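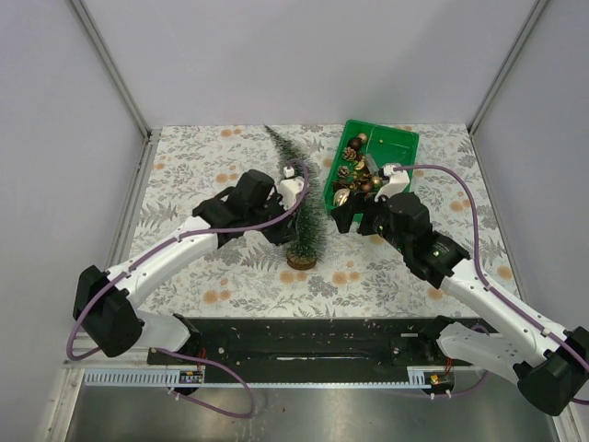
Floral print

A floral print is a repeating pattern of flowers, leaves or whole plants put onto cloth, paper or a coated sheet by printing, as opposed to weaving or embroidering it in. I've been writing the household textiles pages on this site for years and this is the entry I've rewritten most often, mainly because I keep buying more of the stuff and changing my mind. Curtains, wallpaper, doonas, tea towels, the wipe-clean cover on your nan's kitchen table: it's all the same family.

Names and what they mean

People use the words loosely, me included, so a quick sort-out.

Chintz started out as a painted or block-printed cotton from India, often glazed to give it a shine. These days most people say "chintzy" and mean fussy, which I think is a bit rough on a very good cloth.

Calico is a trap. In Australia it's plain unbleached cotton, the kind you make shopping bags and test garments out of. In North America it's a cotton with a small all-over print, usually little flowers. If you're ordering from overseas, check which one you're getting! I once ended up with a full bolt of beige.

Toile (short for toile de Jouy) is the one-colour scenic type, with shepherds and ruins and so on. Plenty of toiles have flowers in them but I wouldn't file them here.

Ditsy prints are the tiny scattered ones. Botanical prints are larger and try to look like a plate out of a plant book, with ferns and seed heads and proper stems.

A bit of history

Indian printed and painted cottons came into Europe in quantity in the 1600s and people went mad for them. They were light, they washed, and the colours stayed put, all of which was more than you could say for a lot of the local cloth. The wool and silk trades were not happy. France banned the printed cottons in 1686 and Britain brought in its own restrictions in the early 1700s, and people kept wearing them anyway. The French ban lasted until 1759.

Most early printing was done with carved wooden blocks, one for each colour, lined up by eye and by little pins at the corners. Copperplate came along in the middle of the 18th century and gave a much finer line, then engraved rollers sped the whole business up enormously. Screen printing took over much of the work in the 20th century, and digital printing has since made it possible to run off a couple of metres of your own design without remortgaging the house.

My friend Faustine Poulain still cuts her own blocks, in pear wood, and reckons the slight wobble where two colours don't quite meet is the best bit. I've got 9 of her sample squares pinned above my desk and I'd agree with her.

How the repeat works

Every printed pattern has a repeat, the unit that gets stamped out over and over. In a straight repeat the units sit in a plain grid. In a half-drop, each column slides down by half a unit, so your eye has a harder time finding the join. Florals are very often half-drops for exactly that purpose.

Then there's direction. A one-way floral has all its stems pointing up, lovely on a curtain and a nuisance on a table, where somebody always gets the upside-down side. A tossed layout throws the flowers in at all angles and looks fine from any chair. If you sew, the tossed ones also waste less fabric.

To find the repeat on a cloth, pick one odd little detail (a bent leaf, a bud with a gap in it) and move straight along until you meet its twin. Then do the same going down. I do this in waiting rooms.

Colour

The old printers were limited by their dyes. Madder gave reds, browns and purples depending on the mordant, weld gave yellow, and indigo gave blue. Green was usually made by putting yellow over blue, and as the yellow tended to fade first you'll see antique florals with bright blue leaves. I thought this was a design choice until I was well into my thirties.

Modern pigments can do pretty much anything, which has led to some crimes. My own favourites are the quiet ones: grey leaves and ferns on off-white, with small orange flowers dotted through. Grey foliage lets you put nearly any plate on top of it, and the orange stops the whole thing going gloomy in winter.

Valter Patrício, who taught the evening course where I learned screen printing, used to make us do every design in 2 colours before we were allowed a third. I resented it then. Now I do the same to my niece.

Florals on tables

Printed oilcloth was the original wipe-down table cover, made by coating cloth with linseed oil until it turned waterproof (and, if you left it folded, cracked along every crease). Vinyl on a fabric backing replaced most of it during the 20th century. You can also get acrylic-coated cotton, which drapes more softly and costs more.

Buying by the metre is still the cheapest way to go. For a rectangular table, measure the top and add about 20 centimetres of overhang on each side; any more than that and it ends up in people's laps. Mine is 156 centimetres long before the overhang, an awkward length that no packaged cloth seems to fit. Round tables want the diameter plus twice the drop.

Centre the pattern before you cut anything. Lay it out, find the middle of a repeat, and put that on the middle of the table. On a busy floral you can get away with being a few centimetres off, but a big botanical will show it.

Looking after them

Cotton florals do best in a cool wash, inside out if they're made up as cushion covers or clothes, and dried in the shade. Australian sun will take the red out of a tablecloth in a single summer. Glazed chintz loses its shine in the machine, so have it dry-cleaned or accept that it'll go matte.

Coated cloths only need warm water and a little dish soap. Keep them away from hot pans and permanent markers, and roll them for storage around a cardboard tube with the print facing out.

Turmeric doesn't come out of anything. I've tried.

See also

Block printing
Chintz
Oilcloth
Wallpaper
Half-drop repeat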